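Homework. There, I've said the word, and half of you have already picked a side.

I've taught at Clonditz for long enough to remember when homework meant a spelling list and a nag at the door. Now it means an app. Ours is called Homar, and last term it sent me 827 notifications. I know because it told me so, in a cheerful little summary, at ten at night!

I've gone off homework for under-elevens, and I'd like my school to drop it for a year and see what happens. Reading at bedtime, yes, keep that for ever. But the worksheets? The ones I print, chase, collect and mark (badly, in front of the telly)? I can't point to a single child in my class who learnt their fractions that way. The ones who could already do them did them again. The ones who couldn't came in with a tummy ache. 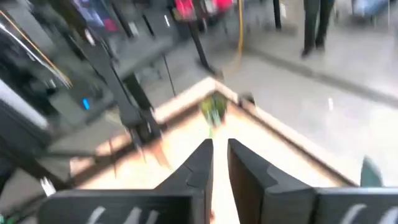
Two dark fingers over a pale surface, with a narrow gap between them.

My friends over at Skitirow Primary cut theirs back in October to 3 short tasks a term, all optional. One was "teach somebody at home a card game", which I've since pinched. They had grumbles, of course they did. Some parents like homework because it shows them what's going on in class, and I do have sympathy with that, because "what did you do today?" gets the same answer in every house in the country (nothing). So send home a note! A few lines on what we're learning would take me less time than marking 54 sheets about the Romans.

The other thing I hear is that it gets them ready for secondary. Well, maybe. We don't make toddlers sit mock exams to get ready for being sixteen, though, and I'd sooner my lot turned up at big school having slept.

I've put all this to our head, who was very nice about it and asked me to write it up in under 200 words. I've clearly gone over. It's due in by the end of the month, so I suppose I've got homework.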